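Capacity Payments Should Buy Delivered Power

June 10, 2024

The capacity market run from Cleltthorpe pays generators to be available. It does not pay them to deliver. In the January cold spell, 1,886 megawatts were under contract in the Stinholm zone, and 239 of them failed to start when called. The owners kept most of their payments, as the rules allow.

Defenders of the present design say stiffer penalties would drive out older plants. Some would leave. A plant that cannot run in cold weather adds nothing to reserve margins in the hours that set them, and ratepayers should stop carrying it. 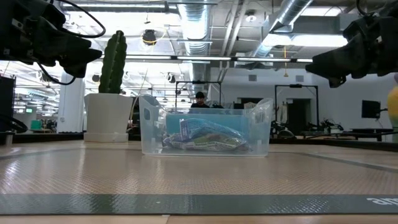 What the rule should say

The Brabec proposal is a fair starting point. It ties payment to output during declared shortage hours and caps the yearly loss at the value of the contract. I would drop the cap for any unit that misses more than 8 hours in a season.

Skolturis, which owns 335 megawatts of oil-fired units in the zone, objects that fuel delivery is outside its control. Fuel storage is within its control. The cost of tanks belongs in its bid, where it can be compared with the cost of batteries, demand response and new transmission lines.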